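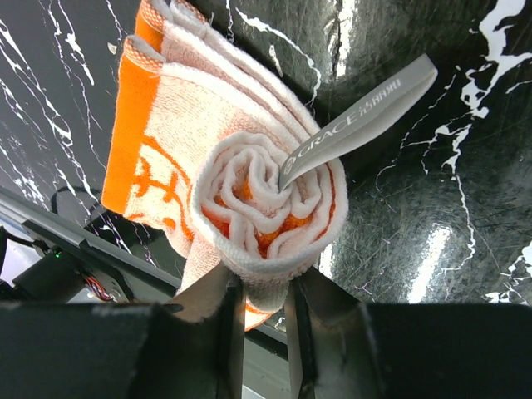
**Towel rolling cell going in next to the hand fold line - what happens to the piece rate and the people?**

Posted in Laundry & Linen Operations, February 15, 2018

I supervise the finishing side of a contract laundry in Skastville. We do hotel, gym and spa work. Terry is the largest part of it, and the spa accounts want their hand towels rolled, with the hanging loop left outside the roll so staff can pull one from the rack without undoing it.

Management has ordered a robot cell from Brulitz. The arm has a two-finger gripper and a camera at the wrist. It takes a folded and rolled towel from the table and places it in the tray. Folding and rolling stay manual for now. The vendor says rolling will follow in October, on the same arm, with a second fixture.

Currently a roller is paid a base rate plus a bonus for every towel over quota. She also trays her own work, and traying is inside the quota. With the cell taking over the trays I need to know:

- whether the quota has to be rewritten before startup or after
- who deals with rejects, and on whose time
- whether anyone has kept the same headcount after the first six months

We have 19 people on the finishing floor over two shifts. I would like something in writing for them before the machine is bolted down.

---

**terryloop_ops**

We run two of these, installed a little over a year ago. Different integrator (Adamczyk), same general layout.

Rewrite the quota before startup. We did it after, and it was the most expensive mistake of the project. For the first month the cell ran slower than the rollers. They were still on the old number, so towels backed up on the table and people lost bonus for a queue they could not clear. Two experienced rollers moved to the ironer and did not come back.

What we use now:

1. During commissioning, everyone on the cell gets their own average bonus from the previous quarter, paid flat. Ours lasted 30 shifts.
2. After that, the quota counts rolled towels accepted at the table. Anything the robot drops or mis-trays is logged to the cell and does not touch the roller's count.
3. Rejects go in a separate bin. A floater clears it twice a shift, on hourly pay.

The second rule needs a definition of "accepted." Ours is: roll holds when lifted by the middle, loop out, outer hem flat. Write it down and post it. A roll that a person would tray without a thought can open up when two fingers squeeze it from one side, and then there is an argument over whether it was a loose roll or a bad grip. Have the vendor store the wrist camera picture for every reject. That ended most of our arguments. Agree beforehand that the pictures are used for rejects only and are not kept against a person's name. Our people asked for that and they were right to.

Headcount: we went from eight on towels to six. Nobody was let go. One retired, and one trained as cell operator at a higher grade. That grade did not exist before and took four months to get approved, so start the paperwork now.

The job itself changed more than the numbers did. Rolling used to be broken up by walking to the tray rack. Now the roller stands in one place and rolls. We had wrist and shoulder complaints inside six weeks. We now rotate every 32 minutes between rolling, folding and inspection. It costs output and I would not give it up.

---

**dockside_linen**

We got rid of ours. Too slow on thick towels. Just hire people.

---

**flatwork_tech**

Maintenance side here. Adding to the first reply.

Ask who clears a stop. If the rollers are expected to do it, they need training on the reset and the guard interlock, and the minutes have to be taken out of their quota. At our plant this was left open and the fastest roller ended up doing all the resets, unpaid in effect.

Lint is the other thing. Terry sheds, and it collects on the finger pads and over the camera window. Our schedule is a wipe at every break and a full clean every 2,000 towels. Give that task to a named position. We run our counts through Zomonari, which will put a prompt on the operator screen, but a laminated card works as well.

Do not plan headcount on the October date. Gripping a finished roll and making one are very different problems. A roll stays more or less the same shape and a flat towel does not. I would tell your floor that traying is changing this year and that rolling is undecided, and put a date on when they will hear more.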